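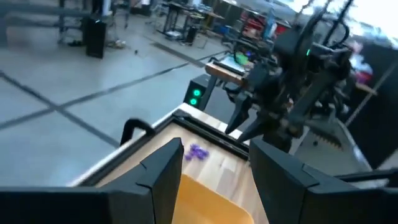 Clemgate, November 3, 2024

Tray

A tray is a flat and shallow carrier with a raised edge, used for moving or keeping together small things. Trays are made of wood, metal, plastic, pressed paper and many other materials. In the home they are mostly connected with food and drink, but they are also common in offices, workshops, hospitals and shops.

Name

The English word is old and is related to the word "tree", so it probably meant at first a thing of wood. In many other languages the name comes from the verb for carrying or serving. A tray with a foot or a short stand is in English often called a salver, although this word is also used for flat silver trays without any foot.

Form

The simplest tray has a base and a low rim. Round trays are easy to turn on one hand and for this reason are liked by waiters. Rectangular trays take less place in a cupboard and stand better beside each other. Corners can be sharp or rounded, as in the mustard-yellow tray by a light wooden tabletop at the head of this article. Rounded corners are easier to wipe, and with wooden trays they are harder to make.

Handles may be cut through the rim, fixed on top of it or left out. Trays for heavy loads have nearly always handles. A tray meant for hanging from the neck, once usual with street sellers, has a strap in place of them.

Use in the home

Tea trays are the best known kind. In some families the same tray is kept for guests only, and the everyday one is smaller. Vesna Omerović, in her household study Putari, describes trays of beaten copper up to 300 millimetres wide which were given at weddings and later hung on the kitchen wall. Kadir Kırmızıgül writes of larger trays that were put on a low stand and served as the table itself.

Manufacture

Plastic trays are usually pressed or moulded in one piece. The Öztürkmen workshop, which made metal trays by hand, moved to machine pressing in 2000 and kept 30 of its older patterns.

Care

Wooden trays should not be left in water. Metal ones can be dried with a soft cloth, and scratches in lacquer are best left alone.

See also: Salver, Tea set, Dumb waiter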